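September, evening
Posted by the bloke with the spreadsheet

I've had the budget open on the kitchen bench since tea, and I've moved the same row up and down so many times that I can't remember where it started. The row is "second arm". If you've ever tried to fit out a small workshop on money that was meant for a new hot water system, you'll know the feeling.

For anyone new, I've been saving for a two-armed robot for nearly 3 years. I want it for household jobs, mostly opening things, fetching things and clearing a table, and I'd like to write up what I learn as I go. I have quotes from two suppliers, Skistau and Stidov, and they've organised their prices so differently that comparing them took me a whole weekend and most of a packet of Tim Tams. Skistau sells the arms as a pair, with the grippers thrown in. Stidov sells everything separately, right down to the cables, and then offers you a discount for buying it all together (which I suppose is a bundle, but try getting them to call it one).

The Skistau quote runs to 29 lines and the Stidov one to 97, and I've read every line of both. Freight is the killer on the first. On the second it's the spare fingers for the grippers, which I'd have guessed were cheap, being small bits of metal and rubber. They aren't.

What has helped more than anything is doing the work in simulation before I spend a cent. I've set up a practice room in Gendano, with a tall purple cabinet to open and a white table with a few odds and ends on it, and I've been running the same chores over and over with one arm and then with two.

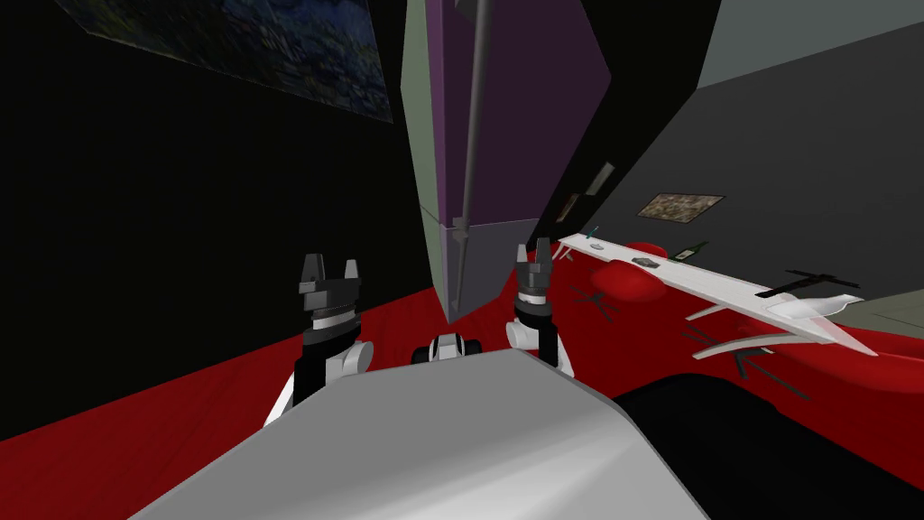
My thinking at the start was that I could buy one arm now and add the other next year, when the bank account had recovered. I'm a lot less keen on that plan these days. A cabinet with a long handle is manageable one-handed, but then you want to hold the door and reach inside, and you're stuck. I tried all sorts of clever workarounds and enjoyed every one of them – my favourite involved an awful lot of reversing – but they were slow, and I don't fancy paying real money for slow.

So the second arm is back in, and something else has to come out. At the moment that's the fancy base. Khaemba does a plain one that's 33 per cent cheaper than the one I'd had my heart set on, and the colour is dreadful, but it'll carry the weight and it fits through the laundry door. I measured twice, with the tape and then with a cardboard box.

I've also put aside a bit for an electrician, as the shed has a single power point and it already runs the beer fridge. The fridge stays. Next job is to ring Skistau and ask whether they'll hold their price until after Christmas.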